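Cube on a Plate: Teaching an Arm to Set Something Down
Project report, Intro to Robotics
Morena Lo Presti (with Bjartur Grímsdóttir on the hardware side)

What we said we'd do

Our proposal promised a robot arm in the Trostham shared workshop that could pick up a small cube and put it on a plate. That's it, that's the whole thing. Inger Oddsson, who graded the proposal, wrote "good, small" in the margin and I was a little insulted at the time. I take it back! It was plenty.

The split was that Bjartur would build the bench, mount the arm and get the power and the emergency stop sorted out, and I would do the software at home on my own computer. That meant a simulator first, then the real arm once the bench was ready. The bench took longer than we planned (the first top flexed when you leaned on it, and a bench that flexes is no good under an arm), so most of this report is about the simulated half. I'll get to the real one near the end.

Building the scene

I started with the plainest scene I could get to load: a gray floor, an arm, a cube. It worked on the second evening and I was way too pleased with myself. Then I trained on it, changed the floor color for fun, and the thing fell apart completely. It had pretty much learned "the cube is whatever isn't gray."

So the next version picks its surroundings at random every time an episode starts. Walls, floor, what's on the table, the plate, the light. I made a folder of textures, some from free packs and some I photographed around my apartment and at Þórey Bergmann's place, because she has much better dishes than I do. The cube changes color too. The only things that stay fixed are the arm, the gripper and the camera, and even the camera gets a tiny nudge so the policy can't lean on exact positions.

I want to write down one mistake here because it cost me a whole weekend. My table cloth was a flat sheet with a texture on it, and I'd put it a hair above the collision surface. To my eyes everything looked fine, but the cube was resting on the invisible surface below, so it sat slightly sunk into the cloth. The policy learned to reach a bit too low, and whenever I fixed the height it started grabbing at nothing. I kept blaming the training. The answer was one number in the scene file.

Collecting the demos

I drove the arm myself for the demonstrations, using a game controller. Left stick for sideways and forward, right stick for height and wrist rotation, trigger for the gripper. I recorded 100 good ones. There were plenty of bad ones too, and I threw those out at first, then went back and fished some of them out of the trash folder, because an attempt where I fumbled the cube and recovered was more useful than another perfect one. 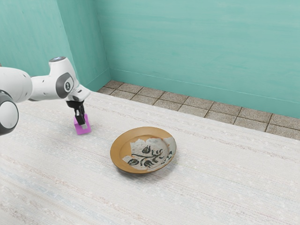
My habit while driving was to go down, grab, lift as little as I could get away with, and slide across low. Sigrún Bergmann (Þórey's sister, she sat with me for a couple of evenings and did some of the driving) lifts really high and comes straight down over the plate like a crane. When I mixed our demos together the arm couldn't make up its mind. It would start low, change its mind halfway, go up, come down again, and sometimes just hang there wobbling over the cloth. We ended up agreeing on a middle style: lift clear of the plate rim, travel level, lower, open. I re-recorded all of mine, which was boring, and Sigrún brought snacks, which helped.

The rim really matters, by the way. A shallow plate looks like nothing to get over, but a cube carried too low clips the edge and gets twisted in the fingers, and then it lands on a corner and rolls off.

Training

I trained on my own machine overnight, 3,000 steps at a time, with a batch size of 32. Bigger batches ran out of memory. I know there are nicer ways to do this (the lab at Gellembridge lets students book time on a proper computer), but I liked being able to wake up and check on it with my coffee like a sourdough starter.

The first run that was any good came after I did three things at once, so I can't tell you which one fixed it, and Inger is going to mark me down for that, fairly. I fixed the cloth height, I switched to the middle driving style, and I made the gripper wait a few frames after closing before it lifted. If I had to bet I'd say the waiting. Before that it used to lift while the fingers were still closing, and the cube popped out sideways like a watermelon seed.

What still went wrong in the simulator:

Light cubes on light cloth. It finds them, but it takes its time and sometimes closes next to the cube instead of on it.

Plates with busy patterns. When there's a lot of dark painting in the middle, the arm now and then tries to pick up the plate decoration. I added more patterned plates to the folder and it got better, though it isn't gone.

Cubes that start very close to the plate. One finger comes down on the rim and everything shoves over.

Moving to the real bench

Bjartur finished the second bench top in September and it's lovely, very stiff, bolted to the wall studs. The controller box is a secondhand Bisgaard unit that he got working after an argument with its fan. We named the whole setup Edia, because the workshop sign-up sheet needed a name and that was the one on the old label maker tape.

The first real try was on a Monday evening. It reached for the cube, stopped a finger's width to the right of it, closed on air, and carried the air very carefully over to the plate. Bjartur laughed so hard he had to sit down. The camera was mounted slightly rotated compared to my simulated one, so we made a bracket with slots, lined it up against a printed grid, and tried again. Second evening, it got the cube onto the plate. Not every time, and it set it down harder than I'd like, but it did it, and there was some yelling.

We kept the speed limit low the whole time and somebody always had a hand by the stop button. The workshop asked for that and I'd have wanted it anyway.

Costs

We spent 400 in total out of our own pockets, mostly on the lumber and bolts for both bench tops, the camera and the stop button. The arm is on loan from the department until the end of the course. The simulator was free.

What I'd change

I'd change one thing at a time, obviously. I'd decide on the driving style before recording anything. I'd draw the collision surfaces in bright red from day one so I could see them. And I'd measure the real camera angle first and build the simulated one to match it, because we did it backward and the bracket is kind of ugly.

Next up is letting the plate move around between tries on the real bench, which already works in simulation. Bjartur wants to swap the cube for a walnut. I've told him he can record those demos himself.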